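Grasp planner (bin picking)

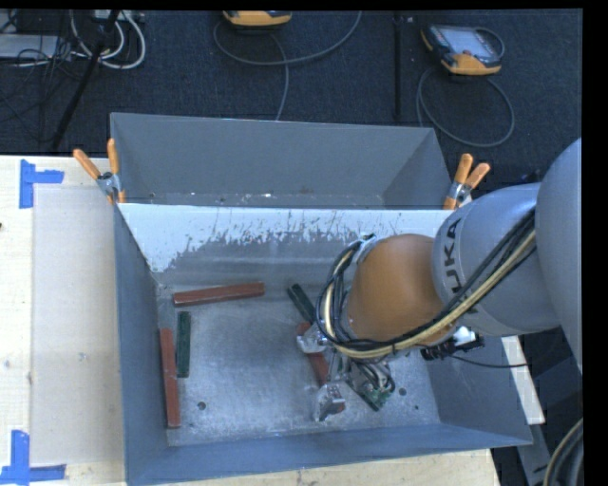

A grasp planner is the bit of software that decides where a gripper should close, and I've been fiddling with ours, Sellirden, since April. It scores up to 119 candidate grasps per scan and hands the best 2 to the motion side. Bars lying close together, like the red and green pair by the left wall of the bin, are what I test it on most – the fingers need room! Version 20 finally checks for wall clearance too.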